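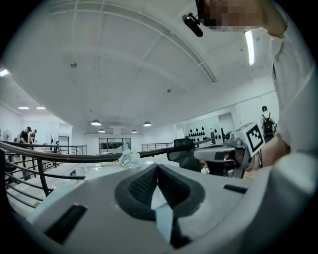
Chapter 4
Where Does the Money Go?

I kept my first household budget in a spiral notebook, and I was terrible at it. I wrote down rent, groceries and the phone bill, felt very grown-up, and then ran out of cash nine days before payday anyway! My roommate at the time, Pascal Renaud, looked over the page and asked where the coffee was. And the bus pass. And the birthday present I'd bought for my sister (a big one, in December, on a card I was still paying off).

So before we get to saving or borrowing, we're going to spend this chapter on spending. You'll need your own numbers from the worksheet in Chapter 3, so dig those out now. 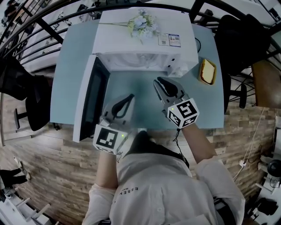
Let's start with two words you'll see all the way through: fixed and variable. A fixed expense is the same every month, like rent. A variable expense moves around, like food or gas for the car. Easy enough, until you meet the ones in the middle. Is your electric bill fixed? It comes every month, but mine jumps each winter and I grumble every time.

We'll work with a made-up renter in the town of Haworth who brings home $2,712 a month and pays $152 for car insurance. Copy both figures onto a clean sheet and leave plenty of room underneath, as we'll be adding lines to it right through Section 4.2.

Key terms: fixed expense, variable expense, take-home pay, irregular expense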